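Print this page | E-mail this page

Section 6: Folding and Packing a Puffer Jacket on the Bed

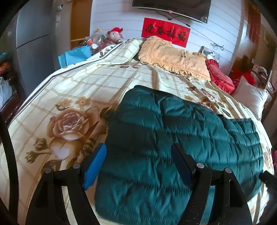
Fig. 6. Teal puffer laid flat on the duvet, pillows left up at the head of the bed.

If you've come straight from Section 5 (sweaters), take a minute before you start, because a puffer doesn't behave like a sweater at all. It fights back! You fold one side and the other side fills up like a bread roll. I've been putting away winter things this way every July for years and I still have to talk myself through it now and then, so please don't feel silly reading along with the jacket in front of you.

I use the bed for this. A table is usually too narrow once the sleeves are out, and the floor is hard on the knees. You don't have to strip the bed or clear the pillows off, either. All you want is a flat stretch of duvet a bit bigger than the jacket.

What you'll need

- The jacket, clean and completely dry
- A soft cloth, barely damp
- A storage bag. I use the medium Tanutik drawstring one, but an old cotton pillowcase does the same job
- A slip of paper and a pen for the label
- 30 minutes if it's your first go (you'll get much quicker)

CAUTION: Don't pack a jacket that feels even slightly cool or clammy in the lining. Hang it up overnight and check again in the morning. Feel down at the hem and inside the cuffs, where the filling dries last.

6.1 Getting the bed ready

1. Smooth the duvet with the flat of your hand, working from the middle out. A lumpy duvet under a lumpy jacket makes it very hard to tell which lumps are which.

2. Push the pillows and cushions up to the head of the bed and leave them there. I keep mine out the whole time, ruffles and all, and they've never been in the way.

3. Check the duvet for pins, hair clips, and anything else with a point. One snag in that thin shell fabric and you'll be finding fluff until Christmas.

Note: A printed duvet cover is a real help here. If yours has a grid on it, like the thin tan lines on mine, you can line the hem up with one of the lines and see right away if you've gone crooked. With a plain cover you can use the edge of the bed — it's nearly as good.

6.2 Laying the jacket out

4. Empty the pockets. All of them, including the inside one you forgot it had. I've found train tickets, half a packet of mints, and once a very old satsuma.

5. Zip the jacket all the way up and close any snaps. An open zipper wanders about, and its teeth can scratch the shell when you press down later.

6. Lay it face down with the collar pointing toward the pillows. Pull the hem straight and let the sleeves lie out at the sides.

7. Run your palms along the quilted channels from the center seam toward the sides. You're easing air out and evening up the filling, so keep it gentle. If you find a clump, pinch it softly between finger and thumb and tease it apart through the fabric.

8. Look the surface over while it's flat. Wrinkles in a glossy shell are nothing to worry about and you can ignore them. What you're after is little holes, loose threads along the stitching, and marks. Wipe any marks with the damp cloth and then give the spot time to dry before you carry on.

CAUTION: Please don't iron a puffer to get the wrinkles out, not even on the coolest setting. Many shells are synthetic and can go shiny or melt. Hang it in the bathroom while somebody has a shower, then let it dry out fully.

6.3 Folding

9. Bring the left sleeve straight across the back so the cuff points toward the right side seam. Do the same with the right sleeve on top of it. They'll puff up in the middle. Let them.

10. Fold the left side of the body in as far as the middle of the collar, then the right side over it. You should now have a long, fat strip. If it's wider at the bottom than the top, unfold the last side and bring the hem corner in a little more.

11. Lay your forearm across the strip at the hem and lean on it, slowly. Slide your arm up toward the collar, leaning as you go, and you'll hear the air sighing out. This is my favorite part!

12. Start rolling from the hem, a hand's width at a time. Stop after each turn and press. Quick rolling just traps the air, and you'll end up with something the size of a watermelon.

13. When you reach the collar, tuck the roll under itself and hold it there with one knee or one elbow, whichever is handy.

If it has a hood, fold the hood down flat over the back between steps 8 and 9. If the hood unzips, take it off and roll it up inside the jacket so the two don't get separated. (Ask me about the gray Divska coat. Actually, don't, I'm still cross.)

6.4 Bagging and labeling

14. Open the bag wide and stand it against the side of the bed. Feed the roll in collar end first. It's much easier to bring the bag up over the jacket than to stuff the jacket down into the bag, so once the first bit is in, lift and wiggle.

15. Let the roll relax inside the bag before you pull the drawstring. It ought to fill the bag comfortably without straining the seams.

16. Write the label. I put whose it is, the color, and anything that needs mending. Mine for one of last year's read "Ekua, blue, left cuff thread, wash before wearing," and I was very grateful to myself in the fall.

17. Put the label inside the bag, writing facing out if the bag is clear. Taped labels drop off in warm cupboards.

CAUTION: I don't use vacuum bags for long storage. They're fine for a suitcase, but months of being squashed flat is hard on the filling, and some jackets never get their loft back.

Weight, if you're mailing it: my own mid-length puffer came to 800 grams on the kitchen scale, bag included. Yours will be different, so weigh it before you buy the postage. My cousin in Plevby paid for a parcel twice as heavy as the one she sent.

6.5 If something goes wrong

The roll keeps springing open. There's still air in it. Unroll back to step 11 and lean longer. Two soft ribbons tied around the roll will hold it, but skip rubber bands, which perish and leave a sticky line.

It's folded but won't go in the bag. Try folding the body in thirds a little narrower at step 10. If that doesn't do it, you need the next bag up. The old Addo bags I used to swear by ran small.

There's fluff all over the duvet. Check the seams under the arms first, then around the pockets. Poke the loose bits back inside if you can and don't pull at them, since a pulled feather brings its friends. A small stick-on patch will cover a hole until you can see to it properly.

It smells a bit stale. Don't bag it yet. Hang it by an open window for a day and have another sniff.

6.6 Getting it out again

Take the jacket out a couple of days before you'll want it. Give it a good shake from the hem, turn it upside down, shake it again, and put it on a wide hanger. It'll look sad and flat at first — mine always does — and then it slowly fills out.

If it's still flat in places, a low, cool tumble with a couple of clean tennis balls usually helps, but read the care tag before you try it.

Long coats and anything with a fur trim are in Section 7, and the chart of bag sizes is on page 47.

Ekua Dankwa

Print this page | E-mail this page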